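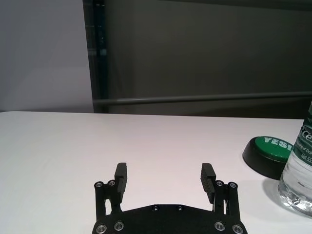 Wrist view, gripper open, YES button and water bottle to the right.

Teleop demos: button next to a bottle, how close is too close?

stamatia_s
I'm recording demonstrations for a two-arm setup. The task is to press the YES button while a full water bottle stands next to it. I drive both arms by remote control and the policy gets trained on what I record.

My problem is the approach. From the wrist camera the bottle covers part of the button, and I keep slowing down there because I can't judge the gap. So every demo has a long hesitation in it. I have 18 of them so far and they all have it. Do I keep those, trim them, or start over?

prodromos
Start over. If you pause in every demo, the policy learns the pause. We had this on the Kurden bench, where the arm would go up to a drawer handle and sit there. It took us weeks to work out that it was copying the operator.

Also, close the gripper before you press. With the fingers open you have two tips to worry about and only one of them is doing anything.

Benedetta B.
I wouldn't throw them out. Trim the dead time if the arm really is still, keep the rest. Anything where the joints move less than your threshold can go. What rate are you recording at?

stamatia_s
10 Hz, all cameras. The arm isn't fully still, it creeps. That's why I didn't trim yet.

prodromos
Then trimming will leave you with jumps. Record again. It's an afternoon.

Thanasis V
Are you looking at the wrist feed while you drive, or at the table? I ask because people who drive from the wrist feed alone always slow down near something tall. Put the head view up large and the wrist view small. Use the wrist view only for the last bit.

stamatia_s
Wrist feed mostly. I had the head view in a small window in the corner. I'll swap them.

For reference, this is the head view with both arms over the table. The left gripper is the one by the button.

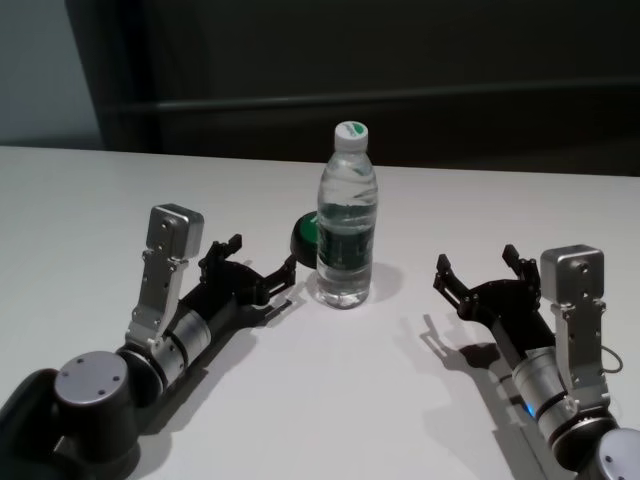 Leonie P. asked whether the second arm is needed at all. Her point was that if one arm does the pressing, the other one only adds joints for the policy to get wrong, and she would park it out of view for the first 100 demos.

Thanasis V
I don't agree with Leonie on that. If the final task uses both arms, record both from the start. We parked one on the Lema job and when we brought it back the policy treated it as an obstacle and did strange things with the near arm.

Leonie P.
Depends what the final task is. Stamatia, does the right arm do anything?

stamatia_s
Later, yes. The plan is that the right arm moves the bottle aside and the left arm presses. I wanted to get the press working alone first.

Leonie P.
Then I'd do the whole thing now. Move the bottle, then press. You lose the tight gap and the hesitation goes away with it.

prodromos
And she ends up with a policy that can't press when the bottle is close. Those are two different skills. Keep them as separate sets.

Benedetta B.
Has anyone tried guiding the arm by hand for this? I get much smoother approaches that way than with the remote.

Thanasis V
Smoother, but your hands get in the camera views. I stopped for that reason.

stamatia_s
Update. I swapped the views and closed the gripper first, like prodromos said. Recorded 8 new ones with the bottle in different spots. The slow part is almost gone, maybe a second left. I'm putting the old ones in their own folder and leaving them out of the first training run. Will try the bottle move with the right arm after that.

prodromos
Good. Vary the button position too, even a little.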